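Reading Variants Without Panicking
Handout for week 7, Introduction to Human Genetics for Nursing and Allied Health
Prepared by Sevim Tatlı, with corrections from Aníbal Azevedo, who found most of the typos and is responsible for the rest

Bring this with you to the May review session. You will not be asked to recite it. You will be asked to explain parts of it to someone who has never taken biology, and that is harder.

1. Where we left off

Last week we covered recessive inheritance: two parents, each with one working and one non-working copy of a gene, each in good health and unaware of the whole business. Every pregnancy carries a one in four chance that the child gets both non-working copies. Please remember that this is per pregnancy. Genes do not keep a tally. A couple with one affected child has not "used up" their quarter, and a couple with three healthy ones is not overdue.

Several of you wrote on the quiz that a carrier "has a mild form" of the condition. For most recessive disorders, a carrier has nothing you could find without a lab test. There are exceptions, and we will get to them, but start from the ordinary case.

2. The example for this week: PKU

Phenylketonuria, or PKU, is a good teaching disorder because the chemistry fits on one line. The body gets an amino acid called phenylalanine from protein in food. An enzyme made in the liver turns it into another amino acid, tyrosine. The instructions for that enzyme are in a gene called PAH. If both copies are faulty, phenylalanine builds up in the blood, and over time it damages the developing brain.

Untreated, classic PKU leads to severe intellectual disability. Treated early, with a special diet low in phenylalanine, a child can grow up and sit in a lecture like this one, wondering when it ends.

The catch is that a newborn with PKU looks perfectly well. Waiting for symptoms means waiting too long, so screening is done in the first days of life with a heel prick and a few drops of blood on a card.

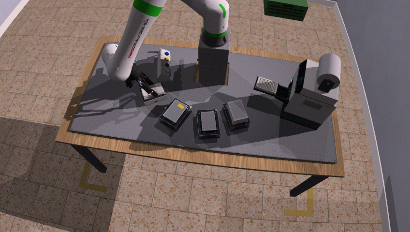

Fig. 1. Robot arm and gripper over a perforated work surface (computer rendering).

3. What a screening test does

A screening test sorts people into "probably fine" and "look again." It does not diagnose. I will repeat this until I retire.

Screening cutoffs are set low on purpose, so that few affected babies are missed. The price is a number of worried families who get a call, come back for a second sample, and are told all is well. When you make that call, the words you choose matter a good deal. "Your baby's test was positive" will be heard as "your baby is sick." Try "one of the results needs to be checked again, and we'd like to do that today." Hacer Şimşekoğlu will run the phone role-play on this. She plays the parent. She is very good at it and some of you will need a minute afterward.

Terms to know:
Sensitivity: of the people who have the condition, the share the test catches.
Specificity: of the people who do not have it, the share the test correctly leaves alone.
Positive predictive value: of the people the test flags, the share who really have the condition.

The third one is what families want to know and what students forget. For a rare disorder it can be surprisingly low even when the first two look splendid on a slide. Work through problem 2 on the sheet with a pencil. A calculator will give you the answer and you will learn nothing from it.

4. Words for variants

We used to say "mutation" for everything. Labs now mostly say "variant," and sort variants into five classes:

Pathogenic
Likely pathogenic
Uncertain significance
Likely benign
Benign

The middle one causes the trouble. A variant of uncertain significance, or VUS, is a spelling difference in the gene that the lab has noticed and cannot yet interpret. It should not be used by itself to make decisions about treatment. Patients will google it anyway, usually in the parking lot.

Classes can change. As more people are tested, a VUS may be moved up or down, more often down. Ask your patients to keep their contact details current with the clinic. Ask your clinic whether it has any plan for using them.
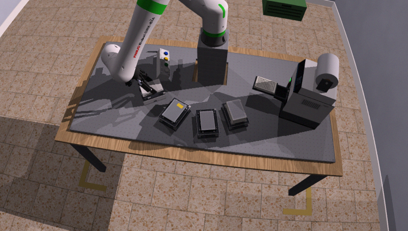

Reading time: 7 minutes

5. Why two people with PKU can be so different

Students like a gene to be a light switch. PAH behaves more like an old faucet. Some variants shut the enzyme down entirely, and others leave a trickle. A person inherits two copies, often with two different faults, and the amount of enzyme left over depends on the pair.

So we see a range:
Classic PKU, with little or no enzyme activity and the strictest diet.
Milder forms, where a person can handle more protein.
Mild hyperphenylalaninemia, where levels are raised but may not need treatment.

Some patients also respond to a drug form of a helper molecule, BH4, that the enzyme needs in order to work. It tends to help when there is some enzyme left to be helped. If you remember the faucet, you can work out why without memorizing it.

Barış Ağca asked after the last class whether the variants can predict the diet. Partly. They give the dietitian a sensible first guess, and blood levels over the following months settle the matter. Siblings with the same pair of variants usually have similar needs. Usually is doing some work in that sentence.

6. The diet, and why "just avoid meat" is a bad answer

Phenylalanine is in nearly all protein. Meat, fish, eggs, milk, cheese, nuts, beans and ordinary bread all count. So does the sweetener aspartame, hence the small warning on diet soda cans that you have been ignoring your whole life.

A person on the diet gets most of their protein from a formula with the phenylalanine left out or nearly so. I have tasted one. I recommend that you do too, before you tell a twelve-year-old it isn't so bad.

None can't be the goal. The body cannot make phenylalanine and needs a measured amount of it to grow. Too little is also harmful, and every year somebody loses points on this. 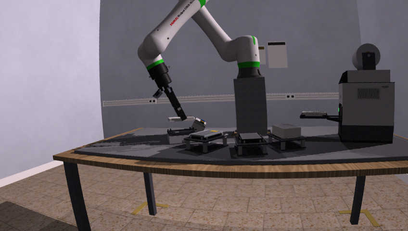 Treatment is now advised for life. Older patients may have been told as children that they could stop, and some drifted away from care for decades. If you meet one, skip the scolding. They followed the advice they were given. Problems with attention, mood and planning are common when levels run high in adults, and those are exactly the skills it takes to weigh food, keep appointments and fill in our forms.

7. Pregnancy

This section is short and it will be on the final.

High phenylalanine in a pregnant woman crosses the placenta and can harm the fetus, including its heart and brain, whether or not the fetus has PKU itself. The baby's genes may be fine. The environment is the problem. Levels should be brought under control before conception and kept there throughout, with frequent blood tests.

This means the conversation about pregnancy has to happen early, and more than once, and preferably without a parent in the room.

8. For next time

Read chapter 12, skipping the box on enzyme kinetics unless you enjoy that kind of thing.

Finish problems 1 and 2. Show your steps. Ismael Brandão is grading this set and does not accept "obvious" as a step.

Write one paragraph, in plain language, telling a parent what a repeat heel prick is for. No Latin. Read it aloud to somebody at home and cross out whatever makes them frown.

Questions go to the course mailbox, where Sevim reads them in the order they arrive. Marking yours urgent does not move it up.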